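Learning doors in simulation: an interview with Teodora Gashi

The Plavero project studies how mobile robots can learn to move through ordinary homes by practicing in simulated ones. Its latest report, released on 14th July, deals with a single problem: doors. Teodora Gashi, who leads the navigation group, spoke with us about the method and its limits.

Dr. Gashi explained that earlier versions of the group's training homes treated every door as either open or shut. "A planner trained that way does well on paper," she said. "In a real hallway it meets a door that stands partly open, and it has no good answer."

The new method places doors at many angles and asks the planner to judge, before moving, whether a gap can be used. Each simulated home is rebuilt 200 times with the doors in new positions. The planner receives only what a camera at one point in the home would show. It must then choose to pass, to wait or to look for another route.

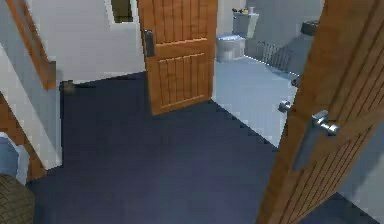
A rendered hallway from the simulation, with two doors standing open and a bathroom beyond.

Views with more than one door proved the hardest, according to Dr. Gashi. A nearby door can hide much of the space behind it, and early planners often read its edge as part of the wall. "We had assumed that handles would be a minor detail," she said. "They were one of the better cues the system had for telling a door from a panel."

The group tested the planner on 832 hallway views that had been kept out of training. It made fewer wrong choices than the earlier version in homes with narrow halls, while results in open-plan homes did not change. Paraschiva Dumitrescu, who designed the tests, cautioned against reading too much into the figures. "These are simulated views with simple surfaces and clean light," she said. "We report them as such."

Trials on a physical robot are planned for August in 2 furnished apartments. Dr. Dumitrescu said that the doors there will be set by staff who have not seen the training data – a condition the group considers essential. The rendering software, Rinico, will remain the same throughout, so that any change in results can be traced to the planner.

Asked whether the method could extend to cabinets and drawers, Dr. Gashi said the group had no such plans at present. "Doors will keep us busy through the next report," she said.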